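Ticket: Wi-Fi drops in the back half of the building, Stalleser office
Opened by: Keerthana Panicker
Assigned to: Ilango Subramaniam
Opened: May 8, 2023
Status: Closed

Opening note (Keerthana)

Hi Ilango! So the Wi-Fi has been doing its thing again, and I promised I'd write it all down this time instead of yelling across the parking lot at you. The front offices are fine. Everything past the kitchen drops, comes back, and drops again. Laptops say they're connected with full bars, but no page loads and the shared drive goes gray. Then all of a sudden it's back like nothing happened.

We have four Pillon access points, all on the ceiling, all fed from the Varghese switch in the supply closet. Firmware is whatever you put on them in February. I haven't touched it, I swear.

What I tried already:

Turned my own Wi-Fi off and on. Works for a bit, then the same thing.
Forgot the network and joined again. No change.
Used my phone's hotspot. Perfectly fine, so it isn't my laptop.
Plugged into the wall jack by the kitchen. Also perfectly fine, which surprised me.

Indira Kulkarni sees it too and her laptop is brand new. Karthik says his is okay, but Karthik sits right under the front access point and could probably get online with a toaster.

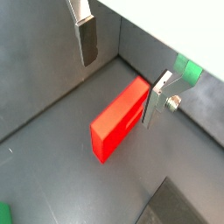
One more thing before I forget: it seems worse after lunch. I know that sounds like superstition. I'm going to start writing down the times so you don't have to take my word for it.

Update 1 (Keerthana)

Okay, I kept a list. The outages all last pretty much the same amount of time, a bit under a minute, and on the worst afternoon they came 13 minutes apart, over and over. I set a kitchen timer on the last few and called it in advance, and Indira now thinks I'm a witch.

I also did what you asked on the phone and ran a continuous ping to the router from a laptop on Wi-Fi and another from the desktop on the wall jack. During a drop the Wi-Fi one just times out, line after line. The wired one doesn't miss a beat. So I guess we can let the internet provider off the hook, and I can cancel the very stern email I had half written.

You asked which access point people are on when it happens. I had to get Karthik to show me where that lives in the Pillon admin page (it's under Clients, then the tiny arrow). Everybody who drops is on the one called "hall-rear." There were 16 devices on it when I looked, and the one next to it had almost nothing. Is that normal? It looks lopsided to me.

Update 2 (Keerthana)

Tried your list, in order, one thing at a time like you said. I did cheat once and did two together, then felt guilty and went back.

a) Turned off "smart steering" on all the access points. Devices spread out a little better. Drops continued.

b) Moved hall-rear to a different channel. Looked great for one whole morning, and I had already told people it was fixed. It was not fixed. I had to walk that back over sandwiches.

c) Turned the transmit power on hall-rear down from high to medium. No difference that I could see.

d) Checked the log page. This is where it gets good! Every single drop has a line in it that says the access point started up. Not "client disconnected," not "channel changed." It's restarting. The uptime counter on hall-rear was tiny, and the other ones have been up since the February update.

So it's rebooting itself. I don't know why I didn't look at the uptime first. Next time I will.
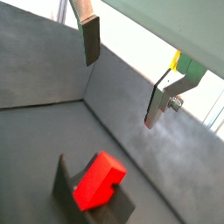 My first guess was heat, with the ceiling being what it is back there, so I stood on the stepladder and put my hand on it. Warm, same as the others. Then I swapped it with the one by the kitchen, since they're the same model. If the unit was bad, the trouble should have moved with it.

The trouble stayed in the rear hall. The unit from the kitchen, which had been happily running for months, started rebooting as soon as it was hung back there. And the supposedly bad one is now working beautifully by the kitchen. So, not the access point. It has to be the cable, the switch port, or the power.

Update 3 (Ilango)

Nice work on the swap, that saved me a trip. Cable or power is my guess too. Two things before I drive over:

Move the rear hall cable to another port on the switch, write down which one, and leave it for an afternoon.
In the Varghese page, open the power screen and tell me what the total draw says right before a drop.

Also, has anything new been plugged into that switch lately? Phones, cameras, anything that takes its power from the network cable.

Update 4 (Keerthana)

Moved it to port 5. Still drops. Boo.

The power screen was the interesting part, though. The total sits close to the limit all the time, then jumps, then the rear hall port goes to zero and comes back. The rear hall port is set to priority Low. The others say High. I have no memory of anybody picking that.

And yes, there IS something new. Aravind Annamalai had a Brikuretti door intercom put in, and the installer ran it to our switch. It has a little heater behind the screen for cold weather that cycles on and off by itself. I found that in the manual, on a page I'm pretty sure no one else in this building has opened.

I unplugged the intercom for an afternoon (with Aravind's blessing, and a paper sign on the door asking people to knock). Zero drops. Plugged it back in and the first one showed up before I'd finished my coffee.

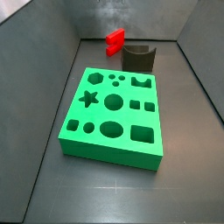
Green foam block with cutouts, red zigzag piece and dark gray curved piece behind it.

Update 5 (Ilango)

That's it then. The switch runs out of power when the heater kicks in and it cuts the lowest priority port. Each port remembers its own priority, so check the setting on port 5 as well. I'm sending over a separate power injector for the intercom. Put it between the switch and the intercom and turn power off on that port.

Closing note (Keerthana)

Injector is in, and power is off on the intercom port. I set all the access point ports to High, including port 5, and put a label on the cable so the next person doesn't have to guess. Hall-rear has stayed up ever since, and the sign is off the door. I left smart steering off too, because people seem happier with it that way. Shout if you want it back on.

Okay to close this one. I still owe you the serial number off the old switch, I'll send it separately.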